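# Week 3 handout: one stem, one cup

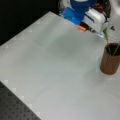

So, last Wednesday I promised I'd write up what I said about small arrangements, because half of you were scribbling so hard you missed the part where I knocked my coffee over. These are my notes, cleaned up a bit. Bring them to the next session – we'll be working from the second half.

## Why I start everybody small

When I took my first flower class I was handed a bucket of carnations, a block of green foam and a bowl the size of a hubcap, and I made something that looked like a hedge. I learned nothing! I had so much material that I could hide every mistake behind another carnation.

With a single stem in a cup you can't hide. You put it in, it falls over to one side, and you have to decide if you like the side it fell to. That decision is most of what this course is about, and I'd like you to make it over and over until it stops feeling scary.

We're using artificial stems for the first four sessions. I know some of you grumbled (I heard you in the back row). But a fake stem lets you put it in and take it out sixteen times without bruising anything, and a real tulip will not forgive you like that. Fresh material starts in November.

## Picking the cup

You don't need a vase. Please don't buy one for this class. Look in your cupboards for something with these qualities:

- straight sides, or close to it
- a mouth narrow enough that a stem can rest on the rim
- enough weight at the bottom that it won't tip when you let go
- a plain color, or a quiet pattern

I like brown for beginners. A warm brown cup gives green something to sit against, and it doesn't shout. White cups are fine too, but on a white table they sort of vanish, and then your stem looks like it's growing out of nowhere. Some people love that. I find it a bit spooky.

Clear glass I'd leave for later. You can see all the business inside, the crossed stems and the wire ends, and it becomes a second arrangement that you have to think about at the same time as the first.

If your cup is very light, drop a handful of gravel in the bottom. Dry rice works if you're at home and don't have gravel. Nyokabi Barasa, who taught this course before me and still comes in to do the spring block, uses old ceramic buttons, and I've stolen that from her with no shame at all.

## The rim does the work

OK, this is the bit I rushed through on Wednesday.

A stem in a cup touches it in two places. The bottom end pushes against the floor or the wall of the cup, and somewhere higher up the stem leans on the rim. That's it, that's the whole engineering. If you move either of those two points, the angle changes.

So if your stem is standing too straight, don't bend it first! Slide the bottom end across to the opposite wall and let it lean out further. If it's leaning too far, bring the bottom end back toward the side it's leaning to. Only after you've tried both do you start bending wire.

A stick helps a lot here. I mean any thin, light-colored stick: a chopstick, a skewer with the point snipped off, a bit of dowel. Put it in leaning one way, then bring your green stem in leaning the other way, so that the two cross inside the cup. They'll brace each other. You also get two lines to look at, one straight and one softer, and that's already more interesting than either of them alone.

You can leave the stick in as part of the finished piece or pull it out at the end. If you pull it out, hold the stem while you do it. Ask me how I know.

## Putting the stem in

1. Set the cup down where you want it to stay. A little off to one side of your table is good, so you've got room for your hands and your spare stems.
2. Hold the stem a few inches above its bottom end, lightly, like a pencil you're about to lend somebody.
3. Come in at the angle you want it to end up at. Lots of people lower it in straight and then tip it, and the cup goes with it.
4. Let the bottom end find the floor of the cup before you let go of the top.
5. Take your hand away slowly. Then take a step back, a real one, with your feet.

Number five gets skipped every single term. From eight inches away every stem looks fine. From across the room you'll see it's pointing at the door.

## Your table

Clear it. I'm serious about this one. A plain, pale, matte surface is the best thing you can work on, because it shows you the shadow, and the shadow tells you things. If the shadow of your cup is soft and sits close around the base, your light is gentle and you can trust what you see. If it's long and hard, move the table or pull the blind.

At home, an old bedsheet pulled tight over the kitchen table does the job. In our room we've got the big white tables, and I'd like them to stay white, so no markers on them please, and wipe up any floral tape goo before you go.

## Homework

Do three versions with the same cup and the same stem.

**Version A:** stem only, leaning left.

**Version B:** stem only, leaning right. You'd think this would be a mirror of A. Try it and tell me if it is.

**Version C:** stem and stick, crossing inside the cup.

Take a photo of each from the same spot, at the same time of day if you can manage it (late afternoon is lovely). Don't tidy them up between versions by bending the stem back. I want to see what the stem wanted to do.

Write me two or three lines for each one. What did you move, and what changed? "I liked it" is allowed as long as you tell me which part.

## Odds and ends

- The Stedden room is ours from six o'clock, but the door sticks, so push low down.
- The handouts from the first two sessions are in the Gindura folder on the shelf by the sink.
- If you missed the session on wire gauges, borrow somebody's notes before next time. I won't be going over it again in class, but I'm happy to chat during the break.
- Spare stems go back in the drawer sorted by length, longest at the back.
- Bring a cup of your own next week. Two if you can't choose!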